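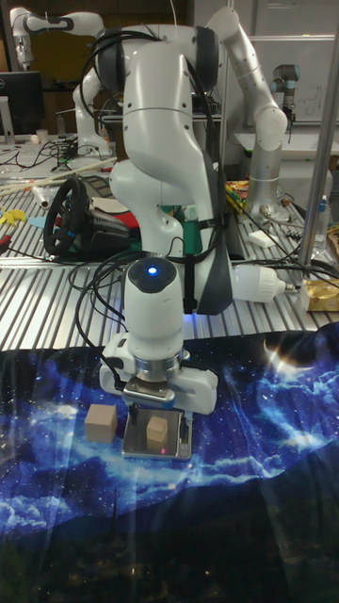
O pano das estrelas, a balança e os dois cubos.

Loretta Ostrowski herdou do tio um pano estampado com um céu de noite e dois cubos de madeira clara. O pano serviu de cortina em Skalau durante 19 anos. Quando o estendeu na bancada, sobrou tecido à frente e ela deixou-o cair.

O tio escrevera num caderno que um dos cubos pesava mais em março. Não dizia qual. Dizia só que comprara a madeira a um homem chamado Montoya, por 500 coroas, e que o homem não quisera recibo.

Loretta pôs o cubo mais pequeno na balança. O outro ficou ao lado, sobre o pano, à espera da sua vez. Apontou o peso numa folha, com a data, e foi aquecer a sopa.

Fez o mesmo no dia seguinte e no outro. Ao fim de 30 dias tinha a folha cheia e o mesmo número em todas as linhas. Telefonou à irmã, em Grolto.

– E o outro? – perguntou a irmã.

– O outro ainda não pesei.

– Porquê?

Loretta olhou para o cubo maior. Estava à esquerda da balança, no azul do pano, longe da lua. Tinha a certeza de que o deixara mais perto da borda, mas a certeza era da véspera e ela dormira mal.

– Amanhã – disse.

Desligou e virou a folha. No verso escreveu «cubo 2» e traçou uma linha por baixo, com a régua. Depois foi fechar a janela, que batia com o vento.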